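## 4. The tidying task

By the second half of the spring course we wanted something harder than picking one block off a bare table, and the students had been asking for it too (loudly, in a few cases). So we gave them a pile. The task, which the class named Kostotano after one team's first attempt at it, is simple to say out loud: clear a heap of everyday things from the middle of the table, one at a time, using whichever of the 2 arms you like. It is a good deal less simple to do.

I chose the objects by raiding my own desk and bathroom cupboard, and I'm rather pleased with how nasty the mix is. Tubes roll when you nudge them. Foil crumples and gives you a different shape every time. A screwdriver has a fat end and a thin end, and the students all went for the thin end first! Anything long and stiff that lies underneath other things is the worst of the lot, and I'd put one in every pile if I ran the course again.

Three teams took part — Usura, Fang and Brivon — and each wrote its own way of deciding what to grab next. Usura always went for the highest thing it could find. Fang scored every object by how much of it was hidden and took the least covered one, even when it was awkward to hold. Brivon, being Brivon, trained a small network on demonstrations they had driven by hand in the evenings, 170 of them in total, and then spent most of May arguing about whether that was enough.

I set very few rules. An object counted as cleared when it had been lifted and put down outside the pile without knocking anything to the floor. A team could stop a run whenever it liked, and quite a lot of runs were stopped in a hurry. Across the whole course we logged 3626 grasp attempts, good and bad, and I kept the hopeless ones in because they're the ones we learnt from. Figure 1 shows both hands at the table with the pile between them, including the stapler, the screwdriver and the long slotted tray that come up again in the results.

One thing I'd change is how we built the piles. We tipped things out and shuffled them a bit by hand, so no two teams ever faced quite the same heap. I tried to make up for that by giving each team plenty of turns, but a fussy reader will (rightly) say that a photo and a fixed layout would have been fairer. The students preferred the mess, and I have to say I did too. We also capped each team at 1000 saved camera views for training, mostly to stop the shared disk filling up again.

**Figure 1.** The pile on the blue table, with a hand on either side. 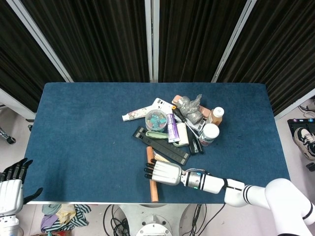 ## 5. Results

Fang's scoring rule did best on the tubes and the stapler, and worst on the tray, which it kept leaving until last.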